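Skuvon: a task scheduling library for multicore machines

README

Skuvon helps you split a big job across all the cores in your computer without writing thread code by hand. You describe the pieces of work, say which ones depend on which, and the library hands them out to worker threads. It started as a weekend attempt to speed up one slow batch script, and it has grown into something I use nearly every day (and enjoy working on far too much!).

The current release builds on Linux and macOS. Windows works too if you use the Drotudby build scripts, which live in their own folder and have their own short readme.

Getting started

You need a C++17 compiler and CMake. Clone the repository, make a build folder, and run:

mkdir build
cd build
cmake ..
make

Then try the hello program:

./skuvon_hello --workers 2

You should see each worker print its number along with the tasks it picked up. The order will change from run to run. That is fine and expected — the scheduler makes no promise about order unless you ask for one.

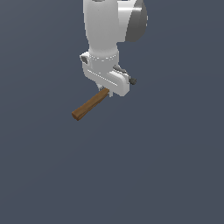

A task is any callable that takes no arguments. You add it to a graph, get back a handle, and use that handle to say what has to finish first. The smallest useful program looks like this:

skuvon::graph g;
auto load = g.add(load_file);
auto parse = g.add(parse_file);
g.after(parse, load);
g.run();

The call to run() blocks until every task is done. If you would like to keep going in the meantime, use start() and then wait() when you need the results. Both give the same output, and both are safe to call again on the same graph.

How work gets shared

Each worker keeps its own queue. New tasks go on one end and the owner takes them from that same end, so data that was just touched is often still in cache. A worker with nothing left to do picks another worker and takes a task from the far end of its queue. Stealing from the far end tends to grab older, bigger chunks of work, and that keeps the number of steals low.

I love this design. It's an old idea and there are plenty of good write-ups of it, but watching all the cores fill up on a lopsided job the first time is still a thrill.

The queues grow when they need to and never shrink during a run. If you create a huge number of tiny tasks, memory will climb. Group them with g.batch() and the problem mostly goes away. The default batch size is 16, which has been a good middle ground on every machine I've tried. 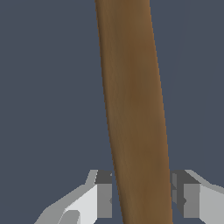
Simulated view: brown wooden rod against a plain slate blue-gray background.

Benchmarks

The bench folder holds 51 small programs. Some are classic (matrix multiply, sorting, a prime sieve) and some are odd little cases that used to break things. Run them all with:

./run_bench.sh --all

or pick one by name:

./run_bench.sh --only sieve

Results go to a plain text file, one line per program, with the fastest and the median time. Please close your browser first! Background tabs eat more processor time than you'd think, and the short programs are the ones that suffer.

The Zevgate comparison script reads two of these files and prints the differences side by side. It flags a change only when it is bigger than the normal wobble between runs. You can set your own limit with --noise.
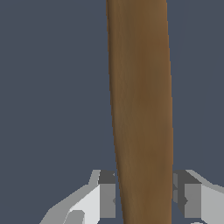

Rendering is one of the nicest fits for a library like Skuvon, and the tiles example shows how to do it. The image gets chopped into square tiles, each tile becomes a task, and the workers take them as they come free. Tiles don't all cost the same, though. Picture a render like this one, with a long brown wooden piece running from top to bottom and passing between the fingers of a gripper: in a typical ray tracer, a tile of flat background can finish early while a tile along the wood or the fingers may need a lot more rays. Split the image into equal strips up front and you risk having one worker grinding away while the rest sit idle. With stealing, the idle ones come and help. Try --tile 32 and --tile 128 on your own files and compare the idle column.

Known issues

Throwing from inside a task stops the graph, but tasks that are already running will finish first. The exception then comes out of run() or wait(). If two tasks throw, only the first exception is kept.

Nested graphs work, but the inner one shares the outer one's workers. Asking for a different worker count inside a task is silently ignored. I'd like it to print a warning.
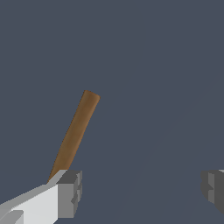

Pinning workers to cores with --pin works on Linux only. On macOS the flag is accepted and does nothing.

The Ugwu logger can slow down runs with very short tasks. Turn it off with SKUVON_LOG=0 when you are timing anything.

Contributing

Bug reports are very welcome, and so are new benchmark programs, especially ones that make the scheduler look bad. Please include your compiler version, your core count, and the smallest program that shows the problem. For code changes, run the tests with both one worker and many workers before you send a patch:

make test
make test WORKERS=1

License

MIT. See the LICENSE file in the top folder.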